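Informe de proyecto: pérdida de agarre en la pinza manual Sestent
Asignatura de Proyecto Integrado, segundo cuatrimestre
Autores: Anjani Pangaribuan y Wiremu Kereama
Laboratorio Ait Brahim, puesto 2

1. Antecedentes

La pinza Sestent es una herramienta de mano con dos dedos paralelos y una cámara montada sobre el cuerpo. La usamos para grabar demostraciones de agarre que después se pasan al brazo Drenora. El cuerpo y los dedos vienen del grupo del curso anterior. Nosotros heredamos las piezas, los planos y una hoja de mantenimiento con muy pocas anotaciones.

El encargo inicial era ampliar el conjunto de demostraciones con objetos blandos. En octubre, cuando llevábamos 140 demostraciones grabadas, los objetos empezaron a caerse al levantarlos. El tutor nos pidió parar la grabación y dedicar el resto del proyecto a averiguar la causa. Este informe recoge ese trabajo.

2. Descripción del fallo

El objeto se cerraba bien entre los dedos y se despegaba de la mesa. A media subida giraba sobre el punto de contacto y caía. En una serie de 22 intentos con el mismo objeto blando anotamos nueve caídas. En las primeras semanas habíamos tenido dos caídas en una serie igual de larga, así que descartamos que fuera mala suerte.

Al principio pensamos en el gatillo. El muelle de retorno se había cambiado en septiembre y sospechábamos que los dedos no llegaban a cerrar del todo. Medimos el cierre sin objeto con una galga y estaba dentro de lo que marca el plano. También revisamos los tornillos de fijación de los dedos. Uno estaba algo flojo; lo apretamos, repetimos la serie y el resultado casi no cambió.

3. Inspección de los dedos

Pasamos entonces a mirar las superficies de contacto. El recubrimiento de la cara interior del dedo izquierdo está desgarrado y se levanta en tiras por el borde que mira al centro, con una franja clara de roce a la vista. El dedo derecho tiene manchas grises de desgaste en la parte superior, y en su zona baja el borde del material se ve irregular, en capas.

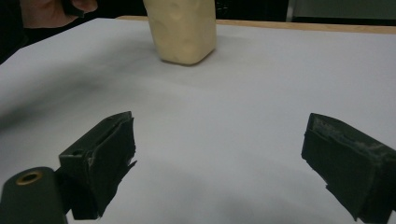
¿Por qué se caen los objetos si la pinza cierra con la fuerza correcta?

Porque la fuerza de cierre no basta si la superficie de contacto cede. Cuando el recubrimiento está despegado, el objeto se apoya en una tira suelta que se desliza sobre el plástico del dedo, y el rozamiento útil baja aunque la presión sea la misma.

Para comprobarlo hicimos una prueba sencilla. Colgamos un peso de una tira de goma sujeta entre los dedos y lo fuimos aumentando hasta que la tira resbalaba. Con los dedos gastados resbalaba con mucha menos carga que con un juego de repuesto recién forrado con cinta Sevum. Al desmontar el juego gastado vimos que el adhesivo había quedado pegado a la cinta y no al dedo.

4. Medidas tomadas

Retiramos la cinta vieja, limpiamos las caras con alcohol isopropílico, lijamos ligeramente el plástico y volvimos a forrar los dos dedos. La cinta da ahora la vuelta al borde y termina en la cara exterior, donde no roza con nada. Dejamos curar el adhesivo 20 horas antes de usar la pinza.

Repetimos la serie de 22 intentos y hubo una sola caída. Ese intento lo hizo Wiremu con el objeto muy descentrado, y lo contamos igualmente como fallo.

Quedaba decidir qué hacer con lo ya grabado. Anjani repasó los vídeos y separó todas las demostraciones en las que el objeto gira dentro de la pinza, aunque no llegue a caer. Están en una carpeta aparte y no se usarán para el brazo.

5. Seguridad

Las caídas se produjeron siempre a poca altura y con objetos blandos, sin daños. El caso preocupante sería el mismo desgaste en los dedos del brazo Drenora, que llevan idéntico recubrimiento y trabajan a más velocidad. Hasta que se revisen, el brazo queda limitado a objetos ligeros y nadie mete las manos en la zona de trabajo con el brazo activo.

6. Pendiente

Falta probar almohadillas de silicona atornilladas en lugar de cinta. Hemos añadido a la hoja de mantenimiento una revisión de los dedos antes de cada sesión, con una casilla para el borde interior. El juego de dedos de repuesto está en el cajón del puesto 2.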